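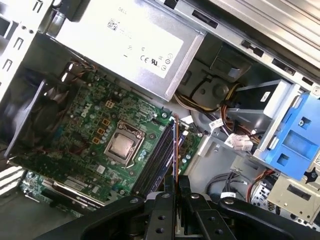 Project report, group 2: memory module swap on a desktop PC
Section 3, the fault and what we did about it

We'd planned to write mostly about cycle time but the gripper fault ate most of September so this section is longer than it should be. Sorry for the state of the notes.

Short version. The arm takes a memory module out of its slot in an open tower, carries it to the fixture plate, then does the reverse. Taking out went OK. Putting back in didn't. On run 14 the module went down at an angle, caught on the slot latch and the arm kept pushing. Protective stop, but late. Force limit was in the Idine config file at 100 N, we all thought it was lower. The default had come back when we updated the Cernel controller and no one checked.

Damage: one module with a chipped corner, one slot latch bent. Motherboard still boots with the other slots.

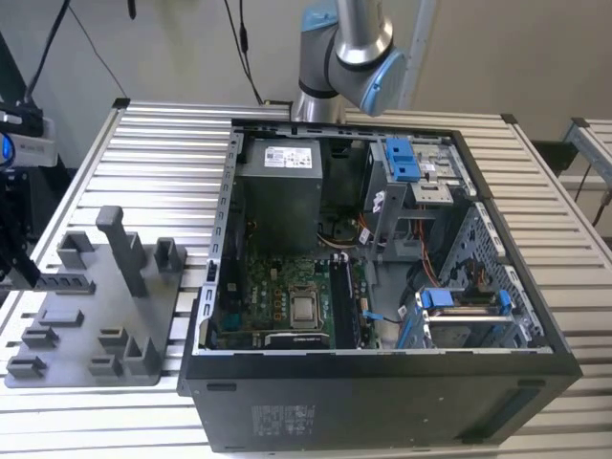 Fig. 2. Tower on the work table, side panel off, fixture plate to the left.

What we think caused it, in order of how sure we are:

Force limit reset by the update. Certain, it's in the log.

Module slipping in the fingers. Fairly sure. The pads are smooth and the module can pivot if it's picked up off centre. Évan Pichon measured the tilt on the saved runs and got 3 degrees on the bad one, under 1 on the good ones.

Tower moving. Not proven. It only sits on the slats, no clamp, and we never marked where it should go. Could of shifted between runs.

We then redid the insertion in two steps. The arm stops above the board, holds still while the tilt is checked, and only goes down if it's inside the limit.
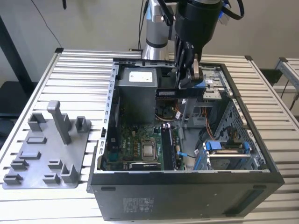

The check adds 690 ms per insertion, fine for us. Force limit is now set in our own start-up script and printed on screen before anything moves, so an update can't quietly change it again. If the number looks wrong you press stop and fetch someone.

Still to do: rubber pads for the fingers (Fajardo quote recieved, not ordered), end stops for the tower, repeat the full set of runs. Girnon board tests go in the appendix once we have them.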